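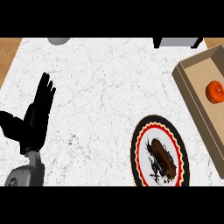
Simulierte Küche, Marmorplatte, rechts der Teller mit dem schwarzen Rand: die Hand über der Platte, Ansicht aus dem Planungsprogramm von Veltumach.

31. Oktober 2021
Von Ardalan Arabzadeh

Küchenhilfe zur Miete: Was man vorher wegräumen sollte

Seit Juni kann man bei Veltumach einen Küchenroboter mieten, und zwar keinen Topf mit Messer drin, sondern einen mit Händen. Er heißt Ploltier, kostet 876 Euro im Quartal und soll Teller abräumen, Obst umsetzen und die Arbeitsfläche frei halten. Zum Vertrag gehört ein Zugang zum Planungsprogramm, in dem man die eigene Küche nachbaut und dem Gerät am Bildschirm zusieht, bevor es in der Wohnung steht. Ich habe beides getestet, erst das Programm, dann den Ploltier selbst, und dabei mehr über meine Küche gelernt, als mir lieb war.

Die folgenden Tipps gelten für den Ploltier. Die meisten schaden auch Haushalten nicht, in denen weiterhin Menschen abräumen.

Erst simulieren, dann räumen. Das Programm verlangt Maße, und zwar echte. Wer die Tiefe der Arbeitsplatte schätzt, bekommt eine Hand, die am Bildschirm elegant neben den Teller greift. Bei mir waren es 700 Millimeter, eingetragen hatte ich aus dem Gedächtnis deutlich weniger. Bitte auch das messen, was dauerhaft herumsteht. Die Küchenmaschine, von der man behauptet, man räume sie nach Gebrauch weg, gehört mit in den Plan.

Helle Platte, dunkler Rand. Ein Teller mit kräftigem Rand wird auf Marmor zuverlässig erkannt. Mein weißes Geschirr auf weißer Platte hat der Ploltier dagegen zweimal für Marmor gehalten und höflich stehen lassen. Abhilfe schafft ein dunkles Platzset, oder man holt endlich das hässliche Service der Schwiegereltern aus dem Keller. Es hat selten so gute Dienste getan.

Obst in flache Schalen oder Kartons. Ein Pappkarton mit niedrigem Rand reicht völlig. Runde Dinge, die frei auf der Platte liegen, rollen beim ersten zaghaften Kontakt davon, und die Software wartet dann, bis sie liegen bleiben. Eine Mandarine hat unter diesen Bedingungen erstaunlich viel Zeit. Hohe Obstkörbe mit Henkel sind ungeeignet: Der Henkel wird angefasst, der Korb kippt, und man isst abends Obstsalat.

Freie Bahn in der Mitte. Die Hand kommt flach über die Platte und braucht Platz für den abgespreizten Daumen. Den vergisst man leicht. Alles Hohe gehört nach hinten an die Kante, Geräte ebenso wie Dosen und Schüsseln. Vorn bleibt nur stehen, was tatsächlich bewegt werden soll.

Essensreste vorher abkratzen. In der Anleitung heißt es, das Gerät komme mit "üblichen Rückständen" zurecht. Meine Rückstände sind offenbar unüblich. Soße und Krümel verschmieren am Daumengelenk, und die Fugen zwischen den Fingergliedern putzt man dann mit einer weichen Zahnbürste und lauwarmem Wasser. Kein Spülmittel mit Zitrone und auf keinen Fall Scheuermilch, der matte Überzug wird davon fleckig. Ich spreche aus Erfahrung und habe die Kaution im Blick.

Handschuhe, ja oder nein? Veltumach verkauft Überzieher aus Silikon, 12 Euro das Paar. Sie greifen auf nassem Porzellan besser, sitzen am kleinen Finger aber so locker, dass man sie gern im Spülbecken wiederfindet. Gewöhnliche Haushaltshandschuhe in Größe S tun es für den Anfang auch, nur sieht der Roboter damit aus, als wolle er das Bad machen. Macht er nicht, ich habe gefragt.

Zum Vergleich hatte ich noch die Angebote von Ketilsson und Fasley auf dem Tisch. Ketilsson vermietet gar nicht, sondern verkauft, ab 1491 Euro und ohne Planungsprogramm. Montiert wird selbst, die Schrauben liegen in vier unbeschrifteten Beuteln. Fasley bietet ein Abo mit Technikerbesuch, liefert aber nur einen Greifer mit zwei Backen. Für Becher genügt das. Bei flachen Tellern muss man ihm den Rand unterfüttern, etwa mit einem gefalteten Geschirrtuch, und wer schon mit dem Geschirrtuch dasteht, kann den Teller auch gleich selbst nehmen.

Lohnt sich die Miete? Für große Haushalte mit viel Arbeitsfläche und wenig Nippes vielleicht. In meiner Küche braucht der Ploltier zum Abräumen eines Frühstücks länger als wir zum Essen. Leise ist er immerhin, und zerbrochen ist bisher nur eine Untertasse, an der ich Mitschuld trage. Das Planungsprogramm dagegen würde ich sofort wieder nehmen. Man kann es einen Monat lang kostenlos ohne Gerät benutzen, muss dafür allerdings ein Konto anlegen und rechtzeitig kündigen. Die Kündigung findet sich unter "Zubehör", zwischen den Silikonfingern und dem Ersatznetzteil.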